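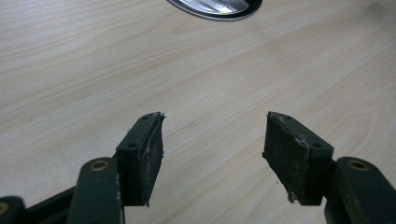 Tables and work surfaces, monthly check, Skilton building, Room 5. Walk the room with the lights fully on and look at each top from a low angle, which brings up scratches that don't show from standing height. Pale wood with a fine curving grain, like the top in the photo, hides light scratches along the grain, so look across it as well. Lift anything metal left on a top, such as the polished oval piece with the dark rim, and check under the rim for marks.

Last updated: July 6, 2025
Checked by: Tapio Pesonen

1. Tops clean, no sticky residue - OK
Comment: Wiped with a damp cloth and dried. No polish used.

2. Edges and corners free of splinters - OK, one repair
Comment: Table 2 had a rough corner. Sanded by hand, to be oiled next visit.

3. Legs tight, no wobble - NOT OK
Comment: Table 169 rocks when leaned on. Rear bolt turns without gripping. Tagged, do not load until fixed. Replacement bolt ordered from Rissanen.

4. Load label readable (100 lb) - OK
Comment: Label on the window table is fading but can still be read.

5. Walkway clear between tables - OK
Comment: Roughly a yard on the narrow side. Bags were on the floor by the door, moved to the hooks.

6. Items from the April check closed - PARTLY
Comment: Felt pads fitted. The loose socket cover is still open - passed to Emton again.

Zela Facilities | Contact the site office | © Zela 2025 | Back to top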